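Orkport Bordservice-Daten

README zum Datensatz, Stand Februar

Inhalt

Der Datensatz enthält Angaben zum Getränke- und Snackverkauf an Bord von Regionalflügen der Holanda auf den Strecken ab Tretirham. Erfasst sind 2344 Flugabschnitte. Nach der Bereinigung verbleiben 2000 Abschnitte in der Hauptdatei, die übrigen liegen getrennt in der Datei rest.csv.

Dateien

fluege.csv: eine Zeile je Flugabschnitt, Schlüssel flug_id
verkauf.csv: eine Zeile je Artikel und Flugabschnitt
artikel.csv: Artikelstamm mit Warengruppe und Packungsgröße
rest.csv: ausgeschlossene Abschnitte mit Ausschlussgrund

Felder in verkauf.csv

flug_id: Verweis auf fluege.csv
artikel_nr: vierstellig, führende Nullen beachten
beladen: Stückzahl bei Abflug
verkauft: Stückzahl laut Kassengerät
rest_gezaehlt: Stückzahl bei Entladung, leer bei 794 Zeilen

Heißgetränke werden in Portionen zu 300 ml geführt. Aufgüsse ohne Berechnung (Crew, Kulanz) stehen nicht in verkauf, verringern aber rest_gezaehlt. Die Differenz ist daher kein Schwundmaß.

Erhebung

Die Kassengeräte werden nach dem letzten Umlauf des Tages im Cateringlager Anditz ausgelesen. Freitags erfolgt die Auslesung erst nach dem Spätumlauf. Zeitstempel sind Ortszeit ohne Zonenangabe. Dezimaltrennzeichen ist das Komma, Feldtrenner das Semikolon, Kodierung UTF-8.
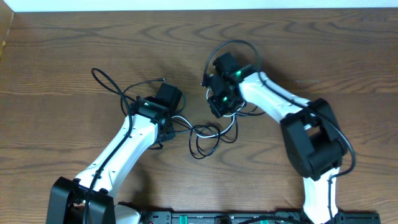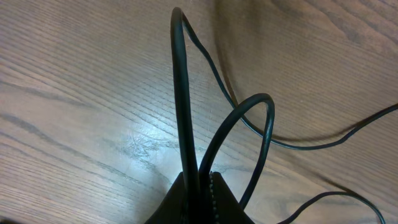 Artikelnummern wurden im Erhebungszeitraum einmal umgestellt. Maßgeblich ist die neue Nummer, die alte steht in artikel.csv unter nr_alt. Der Stamm enthält auch Bordshop-Ware, die nicht zum Catering zählt. Ein schwarzes Kabel wie das auf der Holzplatte im zweiten Bild fiele unter Warengruppe 70 (Zubehör) und wird bei Auswertungen zu Speisen und Getränken über das Feld gruppe ausgefiltert. Gutscheine haben keine Warengruppe und sind dort mit 99 kodiert.

Bekannte Mängel

Bei Gerätewechsel während eines Umlaufs können Verkäufe doppelt vorkommen. Das Feld geraet_id erlaubt eine Prüfung, eine automatische Korrektur ist nicht enthalten. Stornos erscheinen als negative Werte in verkauft.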